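Home | Projects | Reports | Contact

Which surface for the shared work table?
Student project report, Stokent College, Group 2

Our project was to choose a new top for the work table in the Simamia room. The old top had deep cuts and many glue marks, and students from other courses complained about it. We asked 42 users what they do at the table. More than half of them answered that they cut paper and card.

We compared three tops: dark, pale and patterned. Each one stayed in the room for two weeks. The users wrote their remarks in a notebook by the door.

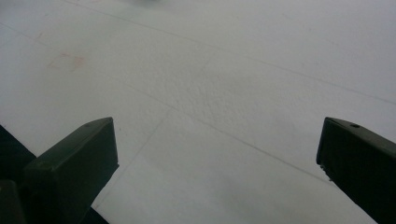 The pale top received the best remarks. Small parts are easy to find on it, and pencil lines can be seen well. Its weak point is cleaning. Some users wrote that they must wipe it after every lesson, and in February we did this ourselves each Saturday.

We recommend a pale top with a cutting mat for knife work. The price from Rahimi was lower than the price from Brolville, but the delivery takes longer. We did not test how the surface changes after a full year of use.

Related reports
Storage boxes for small parts
Better light in the Simamia room

Contact the project office | Back to top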